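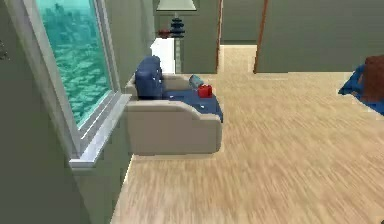
Last updated: July

Print this page | E-mail this page

# Rondent reading log

Hi! I'm Wulan Yusof and this is the README for my reading log, which started as a notebook and got out of hand. It's one big spreadsheet of the library books I've read since I moved to Draston, plus a short note on each (some of the notes are just "no").

## What's in it

- `books.csv` has one row per book, 500 rows so far
- `notes.txt` is the long version, for when I got worked up
- `old/` is the paper notebook typed in, typos and all

The columns are title, author, branch, month finished, stars and a comment. Branch is either Roritz or Yeoh. Stars go up to 3, and I'm stingy with them! Only 130 books have the full three, and a lot of those are mysteries, so you know what you're dealing with.

## Things to watch for

Anything I quit before the halfway point isn't in here. Rereads get their own row, so don't go deleting them as duplicates. The month is when I finished the book, and for the old notebook entries it's sometimes blank (I wasn't writing dates down back then). Two authors are spelled a couple of different ways and I keep meaning to fix it.

## Using it

Take it, sort it, argue with my stars. If you put it up somewhere else, please leave my name on it. Corrections are welcome, especially for the Yeoh branch rows, which I typed in from slips with terrible handwriting (mine).

Print | E-mail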